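Cleaning and Resealing a White Laminate or Painted Tabletop

Applies to: matte and satin tops with a factory finish, two-part painted tops, and tops refinished with a water-based clear coat. It does not apply to oiled wood, raw stone or glass.

Last revised 12 May 2022

Scope

White tops show stains earlier than dark ones, and most of the damage seen on them comes from cleaning. Abrasive pads, undiluted bleach and strong solvents open up the surface, after which tomato, turmeric, coffee and berry juice settle into it and can no longer be wiped out. The procedure below removes surface soil, treats color stains, levels fine scratches and puts down a new sealer coat. Working time is short. Most of the elapsed time is drying and curing.

Identify the finish first

Pick a spot on the underside or close to a leg. Put one drop of rubbing alcohol on a white cotton swab and hold it against the finish for 30 seconds.

If the swab stays clean and the surface stays hard, the top is laminate or a cured two-part paint. Follow every section.

If the swab picks up white color or the spot turns tacky, the top has a latex or single-part paint. Skip the alcohol step and the sanding step, and allow twice the drying time after washing.

If the spot darkens and dries back slowly, the surface is bare or nearly bare. Stop and repaint before sealing.

Materials

Dish soap with no added lotion
Baking soda
Hydrogen peroxide, 3 percent, from the drugstore
Rubbing alcohol, 70 percent
Microfiber cloths, white or light gray
Plastic wrap and low-tack tape
Wet/dry sandpaper, 700 and 2000 grit, with a soft foam block
Water-based clear sealer in matte or satin
Foam roller, 4 inch
Nitrile gloves

The test panels for this page were coated with Dernura Satin Clear. Any water-based sealer sold for furniture can be substituted, provided the label lists a recoat time and a full cure time. Where the label and this page disagree, follow the label.

Step 1. Wash

Mix one teaspoon of dish soap into a quart of warm water. Wring the cloth until it no longer drips. Wipe in straight overlapping passes and turn the cloth to a clean face after each one. Pay attention to the edge band and to any seam, where grease collects. Rinse with a second cloth and plain water, then dry with a third. Soap film left on the surface will cause the sealer to crawl.

Step 2. Treat color stains

Work on one stain at a time. Identify it if possible, as the treatment differs.

Tomato, ketchup and berry: Lay a folded paper towel over the stain, wet it with hydrogen peroxide and cover it with plastic wrap taped down on all sides. Leave it for one hour. Remove, rinse and inspect. Repeat up to three times.

Coffee and tea: Make a paste of two parts baking soda to one part water. Spread it over the stain to the thickness of a coin, leave it for 20 minutes and lift it off with a damp cloth. Do not scrub. Baking soda is a mild abrasive and will raise the gloss of a matte finish.

Ink and marker: Use rubbing alcohol on a swab, working from the outside of the mark toward the center. Change swabs as soon as color shows.

Turmeric and mustard: Use the peroxide treatment, then place the top near a sunny window for two days. The yellow pigment breaks down in daylight.

Rust rings: Lemon juice on a paper towel, 10 minutes, then a full rinse. Acid left on the surface will dull it.

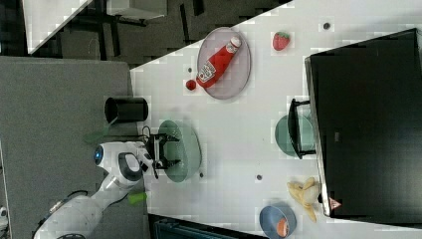
Can a ketchup stain be sealed over if it will not come out completely?
A faint stain can be sealed over once the surface is clean and dry, but clear sealer will not hide it and often makes it look slightly darker. If the mark is still visible from standing height after three peroxide treatments, spot-prime it with a white stain-blocking primer, let that dry overnight and then continue with Step 3.

Step 3. Level fine scratches

Sand only hard finishes, as identified above. Wet the surface lightly. Fit the 700 grit sheet to the foam block and sand with the weight of the hand alone, in one direction, until the water turns faintly cloudy. Wipe and check. The aim is an even dull surface with no shiny spots. On laminate, stop as soon as the shine is gone. The printed layer is thin, and sanding through it cannot be repaired with sealer.

Keep the block flat and stay half an inch in from the edges. Edges are done by hand with a folded sheet, two light strokes each.

Wipe down twice with a damp cloth. Follow with one wipe of rubbing alcohol and let the top stand for 30 minutes.

Step 4. Apply the sealer

Stir the can slowly. Shaking introduces bubbles that dry into the film as pinholes. Pour a small amount into a tray and load the roller evenly. Roll the length of the top in strips, overlapping each by one third, then finish with one unloaded pass in the same direction. Do not go back into a strip that has started to set.

Allow the recoat time given on the label, commonly two to four hours. Dull the first coat with a few light strokes of 2000 grit, used dry, wipe off the dust and apply the second coat. Two coats are enough for a dining or craft table. A third is worth adding on a desk that takes a keyboard and forearms all day.

Step 5. Cure

The surface can be touched the same evening, but it is not ready for use. Keep plates, cups and placemats off it for three days. Rubber feet and vinyl mats stay off for 14 days, as the plasticizer in them can bond to a soft film. Hold the room above 60 degrees Fahrenheit during this period.

Common faults

Fisheyes or small craters: grease or soap residue. Let the coat dry, sand flat, repeat Step 1 and recoat.

Milky patches: sealer applied too thick or in humid air. Thin patches clear on their own within a day. Thick ones must be sanded back.

Roller lines: too much pressure or a dry roller. Level with 700 grit and apply one more light coat.

Yellow cast: an oil-based product was used. It cannot be corrected without removing the coat.

Routine care

Wipe spills the same day with a damp cloth. Use the soap mixture from Step 1 once a week. Avoid melamine sponges, powdered cleansers and any spray containing ammonia. Reseal when a drop of water no longer beads on the most heavily used part of the top.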